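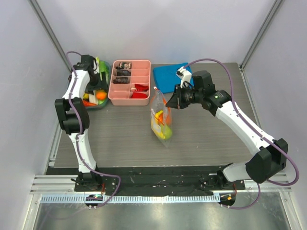
About Brindgate

Brindgate runs short courses in household sorting and packing. The school opened in May with a single bench and a list of 79 exercises. The current list has 197, grouped under produce, small textiles and mixed goods.

Produce work covers baskets and bags. Round fruit, root vegetables and leafy greens are handled separately at first, then combined in one basket. Leaves go in upright. Textile work uses a divided organizer: each item is rolled, the roll is sized to its compartment, and spare compartments are left open.

Grapes are taught in the second unit. The bunch is held near the stem and lowered into a clear plastic bag with an open top. Loose fruit is bagged first.

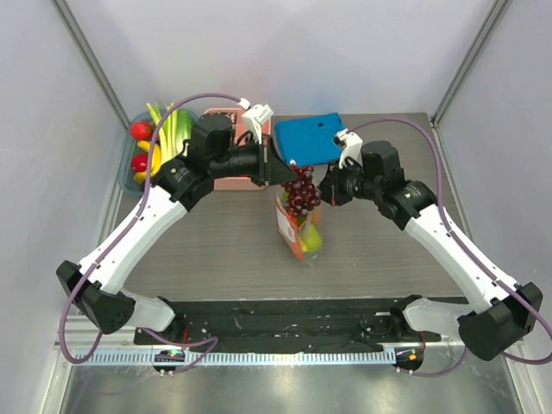

Do students need to bring their own produce?
Brindgate supplies all produce and bags. Students bring only the textiles they want to practice with.

Courses are offered at 2 levels. Level 1 uses the Grusport workbook. Level 2 adds timed packing and a written storage plan. Course outlines are revised once a year, and the present edition is dated 9 August 2023.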